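How Does a Town Buy a Robot Helper?

Robots can do a lot of jobs, but somebody has to pay for them. Before a robot picks up its first sock, people sit down and make a plan. A plan for spending money is called a budget.

Let's follow a make-believe-sized budget, small enough to add up yourself. The Etthorpe children's center wants a machine that can help sort and fold clothes. It has $1,205 to spend.

Step 1: Write down the job

The first question is what the robot will do all day. "Help with clothes" is too big. "Pick up one shirt from a bed and put it in a basket" is much better. A clear job tells you how strong the robot must be, how far it must reach and what kind of hand it needs.

A robot's hand is called a gripper. Many grippers have two fingers that squeeze together, with a pad at the end of each finger. The pads may be bumpy or rough so that things don't slip.

Step 2: Look at the place

Next, the planners look at the room where the work will happen. Homes are harder for robots than factories. Factory parts often arrive one at a time, all the same way up. Clothes get heaped in a pile, and a pile is a different shape every time. Planners check where the wall outlets are, where the baskets stand and how much floor there is to move on.

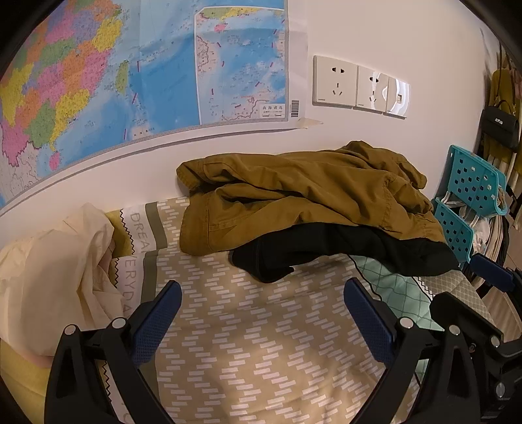 Step 3: Make the list

Now comes the shopping list. Etthorpe looked at two grippers, the Hukirness and the Gevel. The Hukirness costs more, but its pads can be changed when they wear out. The Gevel is cheaper, but when a pad wears out you have to buy a whole new finger. The center picked the Hukirness.

Gripper: $900
One set of spare pads: $19

Add those together and you get $919. Take that away from $1,205 and there is $286 left.

The center already has an arm to hold the gripper. If it had to buy one for $500, the money would run out – try the sum and see.

Step 4: Save some for later

The $286 is not for spending right away. Machines need care, just like bikes do. Screws come loose, pads wear smooth and cables break. Planners also need money to pay the person who teaches the staff how to use the machine safely.

Words to know

Budget: a plan for how money will be spent.
Gripper: the part of a robot that holds things.
Spare: an extra part kept for when the first one wears out.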